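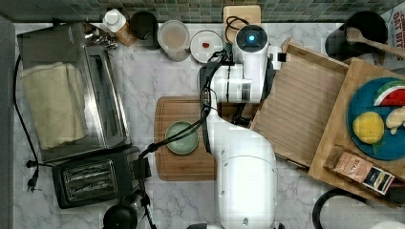
Figure 2.1 A robot arm on a marble worktop, with a toaster and a toaster oven behind.

Chapter 2
Writing Songs Alone

Most people who write songs start in a bedroom or a kitchen with one instrument and no listeners. This chapter deals with the song before it reaches a band, a studio or an audience. You will need a guitar or a keyboard, a notebook, and something to record on. A phone is good enough.

By the end of the chapter you should be able to set a verse and a chorus against each other, choose a key that suits your own voice, and cut a first draft down to a length you can sing without reading.

2.1 Starting from a line

Some writers begin with chords and some with words. We begin with words, as beginners tend to play the same four chords until they are sick of them. Write one line that you could say aloud to another person. Say it several times at normal speed and mark the syllables that come out strongest. Those syllables will want to fall on the beat.

Anikó Hegedűs wrote "Waltent" this way. The opening line has 11 syllables, and only four of them are stressed. She kept the stresses on the beat and let the others crowd in between, and so the verse sounds close to talking. The chorus does the opposite. It has fewer words and longer notes, and the tune climbs.
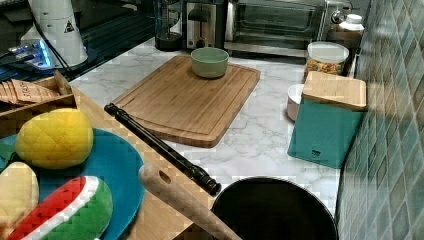

Figure 2.2 Worktop with a bamboo cutting board and a small green bowl.

2.2 Verse and chorus

A chorus has to be told apart from the verse on first hearing. You can raise the pitch, lengthen the notes, change the chord that begins the section, or leave a bar empty before it. Two of these are usually enough. Bianka Orbán's "Cluvach" uses only the empty bar and a new first chord, and the join is still easy to hear.

Exercise 2A. Take a verse you have already written. Write two choruses for it, one higher than the verse and one lower. Record both and leave them overnight before you choose.
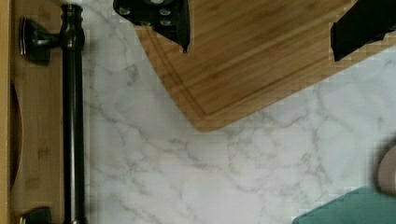
Melody is the part of a song that listeners carry away, and it is worth drawing before you try to write it in notation. Put a pencil on the page and let it rise and fall as you sing. The line need not be tidy. Grey veins wander across pale marble in much the same way, with thin branches leaving the main run, and a sung phrase may leave its main notes and come back to them. Mark the highest point of your line. If it comes in the first bar, the rest of the verse has nowhere to climb.

2.3 Length

A common form gives 32 bars to the whole tune, in four sections of eight. Try your draft against it and see what is left over.

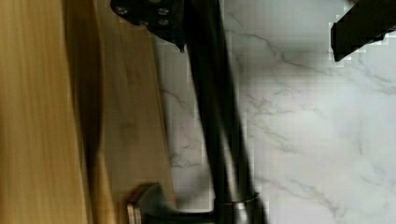
Figure 2.3 Black tap with a lever handle.

2.4 Finding your key

Sing the lowest note of the verse, then the highest note of the chorus. If either is a strain, move the whole song.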